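Teleoperation Operators (contract, on site) – Tenley Robotics Lab, Astden

Posted Jul 20, 2025

The manipulation group is hiring operators to record demonstrations on a single-arm station with a multi-fingered hand. Operators drive the arm and hand remotely through household pick, lift and place tasks. Each accepted episode goes into the Droltdale set, which now holds 2,262 episodes, 187 of them with thin or flexible objects. The new contract extends the second group.

Duties
Run assigned tasks to the written protocol
Reset the table between episodes
Tag failed grasps and dropped objects in the log
Report tracking drift or cable snags before continuing

Requirements
Steady use of both hands for sessions of 50 minutes
Normal or corrected vision
Prior teleoperation or kinesthetic teaching is useful – training is paid either way

Contract length is 200 hours. Send a resume and available hours to Latrice Yazzie, operator coordinator. Technical questions go to Valdemar Holst.

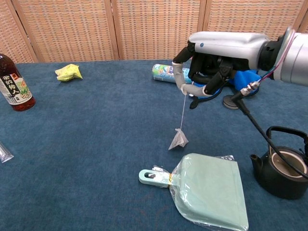 Thin-object task: tea bag held by its string, multi-fingered hand.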